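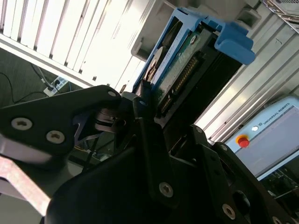

O disco rígido na gaveta azul, entre os dedos da garra.

Fui em junho ao dia aberto da Akcombe, a convite do Josué Amaral, com quem trabalhei na Urnidine antes de ele se mudar para a robótica. A demonstração que me interessava era a da desmontagem de computadores de secretária. Passei anos a fazer isso à mão, com uma chave de fendas e uma caixa para os parafusos, e queria ver como se resolvia com um braço.

Éramos 5 no grupo da manhã. A apresentação esteve a cargo da Dorota Szulc, que dirige o projeto Fuscombe. Falou uns minutos sobre a origem das máquinas (lotes de empresas que renovam o parque informático) e passou logo à prática.

O braço é da Universal Robots. A garra tem dois dedos pretos, estreitos na ponta, e foi essa parte que mais perguntas levantou. Um disco de 3,5 polegadas é um objeto fácil de agarrar: pesado, retangular, com lados direitos. O problema é a gaveta de plástico em que vem montado. Cada fabricante faz a sua, com a patilha em sítios diferentes, e o plástico cede quando se aperta demais. A Dorota disse que perderam mais tempo com as patilhas do que com tudo o resto.

A outra dificuldade são os cabos. Num computador com uns anos de uso, nunca estão onde o manual diz que deviam estar. Alguém já trocou a fonte, alguém já acrescentou um disco, e o que sobra passa por cima da placa de qualquer maneira.
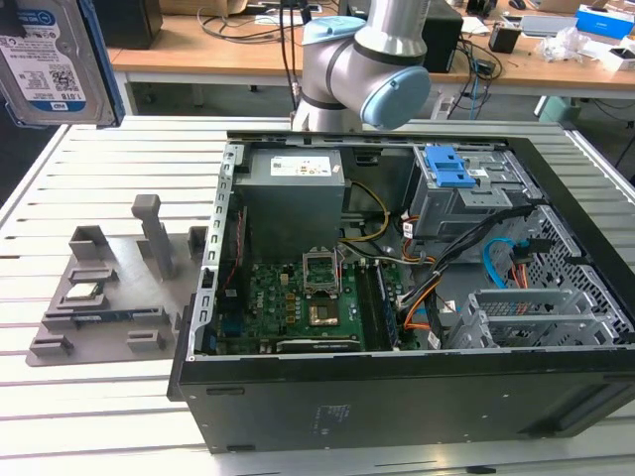 Perguntei pela memória e pelo processador. A memória é menos complicada do que eu pensava, desde que os fechos dos encaixes estejam abertos. O processador exige mais cuidado por causa do socket, e a equipa prefere trabalhar devagar nessa fase. O suporte cinzento para pousar as peças foi impresso em 3D e desenhado ali mesmo. Segundo o Josué, já vai em várias versões — a primeira era baixa demais e os dedos batiam na bancada.

A sessão durou 90 minutos, com perguntas pelo meio. Um senhor quis saber quanto custava tudo e a resposta foi vaga. Eu quis saber se contavam vender o sistema a oficinas pequenas, e a Dorota disse que para já não, que primeiro querem cobrir mais modelos de caixa.

Fiquei de mandar ao Josué duas torres antigas que tenho na garagem, uma delas com uma gaveta de disco que nunca consegui abrir sem partir qualquer coisa. Se ele me disser como correu, escrevo aqui.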